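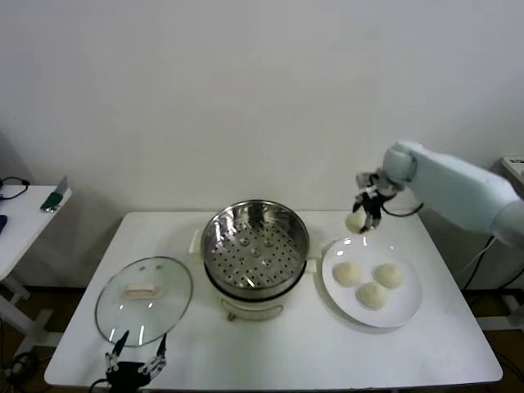
*Electric pot with steamer basket, glass lid and three buns on a plate.*

## Steaming frozen buns: FAQ

**How much water goes in the pot?**
490 ml for one batch. The water line must stay below the bottom of the basket.

**Do I thaw the buns first?**
No. Thawed dough collapses at the base. Move buns from the freezer to the basket directly.

**Do I need a liner?**
Use parchment or a light coat of oil. Cloth liners hold water and leave the underside gummy.

**Why are my buns wrinkled?**
Usually a sudden drop in temperature. Switch off the heat, leave the lid closed for 3 minutes, then open it slowly.

**Does altitude matter?**
Yes. Above 1000 m, add 5 minutes to the time on the bag and check the water level halfway.

**Are Otberg and Srisuk buns steamed the same way?**
The time is the same. Srisuk buns expand more and need wider spacing.

**Can I refreeze leftovers?**
Not recommended. Refrigerate in a sealed container and re-steam the next day.

**How do I remove scale?**
Simmer equal parts white vinegar and water, let it cool, and rinse twice.

Last revised 28 Sep 2022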